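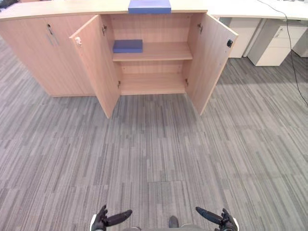
According to Elin Griffiths, the credenza is what happens when a sideboard gets a job. The definition is unkind but has outlasted several more scholarly attempts, and most writers on office furniture have ended up borrowing it.

A credenza is a long, low storage cabinet, usually closed by doors and placed against a wall. The word is Italian for belief or trust, and passed to the furniture by way of the servants who tasted a nobleman's food at a side table before he did. Modern credenzas are seldom used to detect poison, although the office milk is often kept nearby.

Origins

The early form was a plain table under a cloth. Doors came later, once households had acquired silver worth locking up. By the nineteenth century the piece had grown curved ends, marble and a good deal of gilt, and dusting it had become a trade in itself.
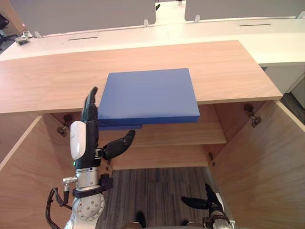
This page was last edited on a Monday in February, at 4:17 pm.

Office use

The credenza moved into the office in the twentieth century, generally behind the manager's desk, where it held files the manager did not read. Its height was settled by the desk beside it. Manufacturers disagreed over nearly everything else, including what to call it. The Skorkero catalogue listed 17 models under four different names, two of which were also applied to its bookcases.

Skornitz, a rival maker, favoured sliding doors, on the grounds that hinged ones barked the shins of 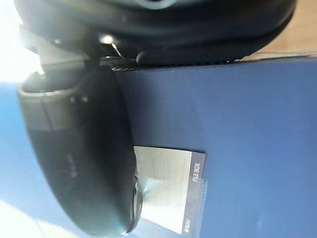
anyone walking past with a coffee. The sliding doors jammed. The firm sold 2,497 units before returning to hinges, and described the change in its brochure as an innovation.

Contents

Studies of what credenzas contain are few. The best known, by Sneha Kashyap, surveyed cabinets in the Brirosgate municipal offices and recorded 1,551 items, the largest category being cables of unknown purpose. Manuals for discarded equipment came second. Stationery, the stated reason for buying the cabinets, placed ninth.
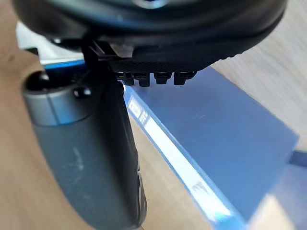
Finbarr Mulcahy objected that the survey had left out the tops, where in his view the real filing was done. Kashyap replied that she had been given one summer.

Related forms

The buffet is taller and feeds people. The lowboy has legs and drawers. In Canada the distinction between a credenza and a sideboard depends largely on whether the seller is quoting in the colour "walnut" or the colour "brown".

See also: Sideboard; Filing cabinet; Hutch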